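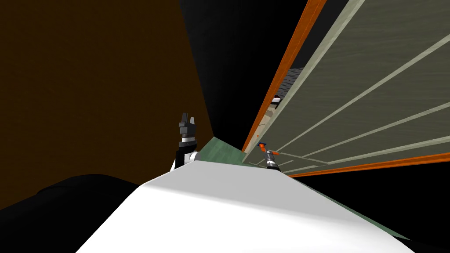
Seit ich denken kann, bügelt meine Mutter Geschirrtücher. Alle, auch die fadenscheinigen, auch die, mit denen man den Boden aufwischt, wenn der Hund aus dem Garten kommt. Ich habe das als Kind für ein Naturgesetz gehalten, als Studentin für Unterdrückung und mit Mitte dreißig für eine Marotte. Inzwischen bügle ich selbst, freiwillig, und muss mich dafür in meinem Freundeskreis ungefähr so rechtfertigen, als hätte ich wieder angefangen zu rauchen.

Neulich beim Abendessen hat Olga mir vorgerechnet, was ich in der Zeit alles machen könnte. Olga Cáceres ist meine älteste Freundin und rechnet gern. Drei Stunden im Monat, sagt sie, und dann legt sie los: Spanisch auffrischen, den Balkon streichen, endlich die Fotos sortieren. Ich habe ihr zugehört und dabei gedacht, dass ich zu nichts davon Lust habe. Spanisch kann ich genug, um mich mit ihrer Mutter über das Wetter zu unterhalten. Der Balkon ist mir wurscht. Und bei den Fotos fange ich sowieso jedes Mal an zu heulen, spätestens wenn Opa mit der Pudelmütze kommt.

Was mich an der Rechnung stört, ist der Gedanke dahinter. Hausarbeit gilt als Zeit, die uns jemand wegnimmt. Wir haben uns angewöhnt, alles in zwei Haufen zu werfen: Auf dem einen liegt das Leben, auf dem anderen der Kram. Kochen hat es in den letzten Jahren vom Kram ins Leben geschafft, mit teuren Messern und Kursen am Wochenende. Brotbacken auch, da muss man nur mal versuchen, mit einem Sauerteigmenschen über etwas anderes zu reden. Bügeln hängt immer noch unten fest, zusammen mit Staubsaugen und der Steuererklärung. Warum eigentlich? Ein Brot ist nach zwei Tagen aufgegessen, ein Hemd nach einem Tag verknittert, so groß ist der Unterschied doch nicht!

Ich will hier nichts schönreden. Meine Großmutter hat für fremde Leute gebügelt, in einer Waschküche ohne Fenster, und wenn die aus diesem Text ein Loblied herausgelesen hätte, hätte sie mir das Eisen hinterhergeworfen. Wer bügeln muss, weil sonst keiner im Haus einen Finger rührt, der hat mein volles Verständnis für jeden zerknitterten Kragen. Bei uns waren es immer die Frauen. Mein Vater konnte bis zu seiner Pensionierung nicht sagen, wo das Bügelbrett steht (hinter der Schlafzimmertür, seit 1981), und das war natürlich Absicht, auch wenn er das bis heute bestreitet.

Aber es gibt eben auch das andere. Ich mache das Radio an, ich stelle mich ans Fenster, und dann kommt ein Stück Stoff nach dem anderen dran. Erst der Kragen, von außen nach innen, dann die Passe, die Manschetten, die Ärmel, zum Schluss der Rumpf. So hat es meine Mutter gemacht, und ich habe erst mit vierzig gemerkt, dass ich die Reihenfolge längst kann, ohne dass sie mir je ein Wort dazu gesagt hätte. In meinem Kopf passiert währenddessen erstaunlich viel. Die meisten Briefe, die ich in meinem Leben schreiben musste, die unangenehmen zumal, habe ich am Bügelbrett formuliert. Zwei Kündigungen waren auch dabei.

Mein Kollege Feng-yi Pan schwört auf bügelfreie Hemden. Er besitzt, glaube ich, überhaupt nichts anderes, und er hat mir letztes Jahr zum Geburtstag eine Bluse geschenkt, die man angeblich nur nass auf den Bügel hängen muss. Lieb gemeint, wirklich. Ich habe sie nass auf den Bügel gehängt, und am nächsten Morgen sah sie aus wie eine Landkarte von Norwegen. Gebügelt ist sie wunderschön, ich trage sie ständig. Feng-yi hält das für einen Sieg seiner Methode, und ich habe ihn bisher in dem Glauben gelassen.

Dann die Sache mit dem Geld. Im Juni habe ich mir ein neues Eisen gekauft, nachdem das alte mit einem kleinen Knall den Dienst quittiert hatte. Im Laden standen Dampfstationen für 300 Euro, und die Verkäuferin sprach von ihnen wie von Familienwagen. Ich habe fast 80 Euro ausgegeben und hatte schon dabei ein schlechtes Gewissen, weil das Eisen meiner Mutter älter ist als ich und keine Taste hat, nur einen Drehknopf mit abgegriffenen Punkten. Meins piept. Es piept, wenn es heiß ist, es piept, wenn es kein Wasser mehr hat, und wenn ich ans Telefon gehe, piept es auch, vermutlich aus Eifersucht. Ich gewöhne mich langsam daran. Gut bügeln kann es.

Was ich nicht mehr hören kann, ist der Satz, das sehe doch kein Mensch. Den sagt Olga über die Geschirrtücher, und den sagt mein Sohn über seine Bettwäsche. Stimmt ja auch! Es sieht keiner. Aber ich sehe es, und zwar jedes Mal, wenn ich den Schrank aufmache und da ein glatter Stapel liegt, der noch ein bisschen nach heißer Baumwolle riecht. Dieser Moment dauert vielleicht zwei Sekunden, und ich freue mich jedes Mal. Andere Leute kaufen sich Duftkerzen.

Vielleicht geht es mir auch einfach auf die Nerven, dass man sich heutzutage für jede kleine Langsamkeit entschuldigen muss, es sei denn, sie kostet Kursgebühr. Würde jemand Bügeln als Abendkurs anbieten, mit Tee und einer Matte zum Barfußstehen, dann wäre Olga die Erste auf der Liste. Das habe ich ihr auch gesagt. Sie hat kurz überlegt und gefragt, welcher Tee.

Meine Mutter bügelt übrigens inzwischen im Sitzen, wegen der Hüfte, und sie schimpft dabei, weil man so nicht richtig an die Ecken kommt. Letzten Monat habe ich angeboten, ihr die Tücher abzunehmen, und durfte auch wirklich einen Korb mit nach Hause tragen. Als ich ihn zurückgebracht habe, hat sie das oberste auseinandergefaltet, angeschaut und anders wieder zusammengelegt. In Dritteln nämlich. Ich hatte sie halbiert.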